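Kitchen tips: can a machine do it yet?

Readers keep asking whether it is worth waiting for a robot before sorting out the kitchen routine. We went through the usual chores one at a time. The short answer is to keep your tea towels.

Clearing the table

Picking up one thing and putting it in a bowl is within reach of the better two-armed machines. Firm fruit is the easiest job going. Cake is much harder, as a grip that holds a lemon safely will crush a sponge. If you are clearing by hand, do it in the order a machine would want: firm things first, soft things next, crumbs and scraps last.
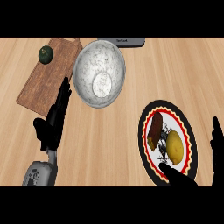 Leave a clear patch in the middle of the table while you work. It gives you somewhere to set things down and you won't be reaching over a full plate. Keep the bowl close to the board so that peelings have less far to travel.

Washing up

The Grekeo sink arm was shown in January and managed 6 plates before it needed help. It cannot do the inside of a mug. For tea stains, use a spoonful of bicarbonate of soda on a damp cloth and leave it for 2 minutes before rinsing.

Weighing and mixing

Machines are good at this. A Jukberg mixer will stop at 500 g of flour without being watched. A plain kitchen scale does the same job if you spoon in the last bit slowly. Put the bowl on first, then set the scale to zero.

Chopping

Not yet. The Guthrie chopper costs £912 and wants everything peeled and trimmed beforehand, so most of the work is still yours. Put a damp cloth under your board to stop it sliding. Cut round fruit in half and lay the flat side down before slicing.

Wiping down

The Jondlow wiper covers a bare worktop well but goes round anything left on it, and you get a ring of crumbs. Lift the board, wipe beneath it, and stand it on its edge to dry overnight.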